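The Fault We Kept Filing Under "Operator"
Speaker notes, Chaminda Gunawardena
7 min read
14 shares | 3 comments

(Wait for the doors. Thank Tâm Hầu first, before the laptop does anything, because I forgot in March and heard about it.)

Good afternoon, and thank you for staying past the coffee, which I know was a real temptation. I've been asked to talk about a failure. I have plenty to choose from, and I've picked the one that embarrassed me the most, in the hope that it saves somebody in this room a bad couple of weeks.

At Duvcombe we run a packing and sorting cell we call Koten. It's a two-finger gripper on an arm, with a camera at the wrist, and its job is to handle hand tools and put them into molded cases. If you've ever tried to get a hex key set back into its slot with cold hands, you'll have some sympathy for the machine. I certainly do.

(Slow down here. People need to understand the fault before the slides get busy.)

The fault was simple to describe. Every so often the gripper would open a little while it was holding something. It never opened all the way, only enough for a heavy tool to turn and slide out. Our log had a box for the cause, the box had a short list of choices, and the one people kept choosing was "operator." Poor grasp, poor placement, try again tomorrow. We went back through 1,290 logged grasps and found 9 of these drops. Every single one had been put down to the person at the controls. I signed off on two of them myself, and I'd like you to know I felt very sure of myself when I did it.

The ninth was a pair of pliers, and it landed close to Tâm's foot. She wasn't hurt. She was very polite about it, too, and then she stopped the cell and would not start it again until somebody gave her a better answer than "operator." I've thanked her many times since and I'll go on doing it.

(Next slide. Let them look at it a moment, have some water.) 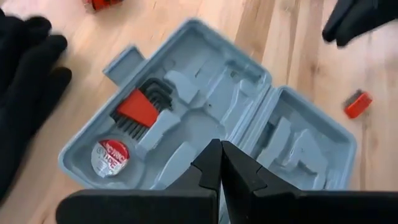 Wrist camera view over the open tool case, hex keys and tape in their recesses, most of the other pockets empty.

I like this view for talking about the work, because you see how little room there is between the fingertips and the plastic. The tray has all those raised dividers, and when a fingertip touches one, the force reading jumps. Please keep that jump in mind, as it comes back in a minute and it's the whole story, more or less.

What we had was a protective rule, written with the best of intentions. If the force went up suddenly, the controller eased the grip so we wouldn't crush anything. Very sensible over a tray. The trouble was that the rule stayed active after the lift, and a cable that tugged at the wrist during a fast turn looked, to the controller, exactly like a bump against plastic. So it eased the grip, with a tool in the air and people standing nearby.

Ngô, our integrator, helped us reproduce it on the bench. It took nearly 5 hours, most of it spent wiggling a connector and feeling silly.

(If anyone asks about Porness: yes, that's our logging software, and no, the software did nothing wrong. We wrote the list of causes ourselves.)

So, what we changed. The easing rule now switches off once the tool clears the case, and if the force jumps after that, the arm stops and holds. The wrist cable has a proper clamp and a bit more slack. Everyone stays behind the floor line while the arm is moving, me included, even when I only want a quick peek. And "operator" is gone from the list. You have to type out what you saw, in your own words, which makes for slower paperwork and some lovely spelling.

(Skip the wiring slide if we're running late. Leave the floor line slide up during questions, and get the microphone to the back row early this time.)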